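Hanging prints and works on paper at home, quick notes before I forget again.

Frame first. Acid-free mat, always, cheap board goes brown in a few years. Measure twice, the shop at Norkley cut mine wrong and it was my numbers.

Keep anything on paper out of direct sun. Hallways good, bathrooms no. A north wall if you have one.

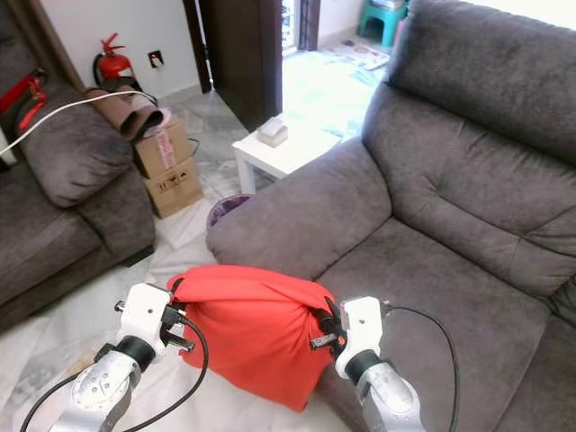
Hooks: two per frame, spaced wide, so it dosen't tilt every time the door slams. Big score sheets and posters get wire rated way over the weight.

Dusting - dry soft cloth, spray goes on the cloth never on the glass, it creeps under the edge.

Storing the rest flat, tissue between sheets, no rubber bands. Label teh folder in pencil.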